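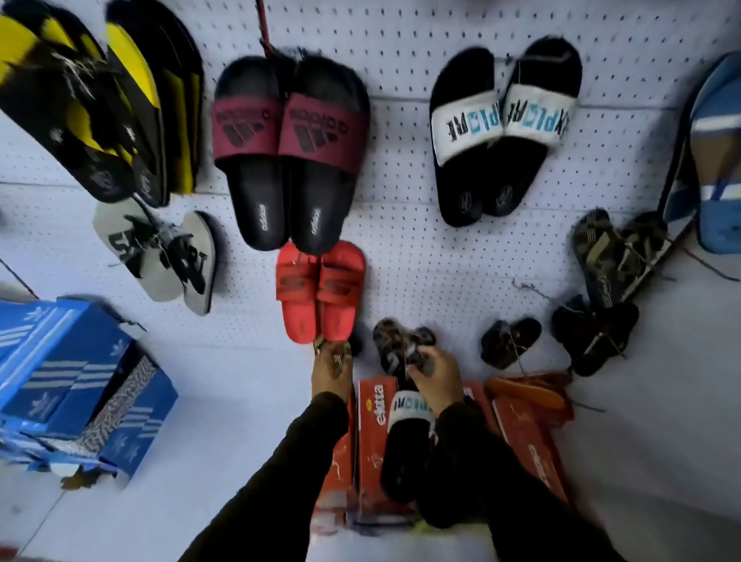

One member writes that slides on a pegboard should always be sorted by size first and by color only afterward, and asks that the original post be read with this in mind. The comment has been kept at the head of the thread at the request of the moderators.

## Arranging slides and flip-flops on a pegboard wall

**Darnivton Shoe Hall**, April 13, 2021

Our store is reviewing the way it presents summer footwear. Slides, sandals and flip-flops are hung on white pegboard, in part on hooks and in part by string. The pairs hang close together, and several styles are stacked in depth on a single hook. The maroon Adidas slides hang heel-up, so that the wording on the straps reads upside down, and a smaller red pair directly below slightly overlaps their lower edge.

We would be grateful for guidance on three matters: the number of pairs a hook should carry, the direction in which slides should hang, and the handling of tag strings, which become tangled. The wall must be ready before the August sale. We stock 900 pairs at present and expect 1,000 by then.

**Carnbridge Retail Help Desk**

Our guidance to member stores is a maximum of 4 pairs per hook for flip-flops and fewer for thick slides. Stock beyond that should be kept in the drawers beneath the wall, or in the back room if there are no drawers.

Heel-up hanging is accepted practice. Where the brand name is a selling point, one pair of each style may be turned toe-up or placed on a small shelf so that the strap can be read. Turning every pair is not advised - the work is considerable and customers will return them to the hook either way.

Tag strings should be trimmed to one length and tucked behind the strap when the stock is hung. Please allow a clear space under each row. Customers take hold of the sole and lift, and a pair that overlaps the one below it is awkward to remove. 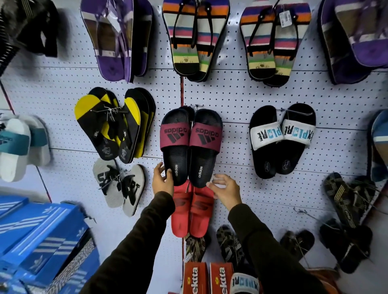
Should both shoes of a pair hang from the same hook?

They should, joined by a single tie, with the size sticker facing outward on the left shoe.

**Pradolum**

Ours are in bins. No complaints so far.

**Kikuchi Fixtures Forum**

We agree with the Help Desk in most respects. Its limit of 4 pairs is generous, however, for short hooks, and the store should confirm the load stated by the supplier of its board. Striped thong sandals in similar patterns are best kept side by side, with the price tag on the front pair.

A full rehang of one wall should be allowed 30 minutes per panel with two members of staff. It is preferable to complete one panel before emptying the next. Sizes may be marked on the hook ends with printed caps, available from most fixture suppliers in packs of 30.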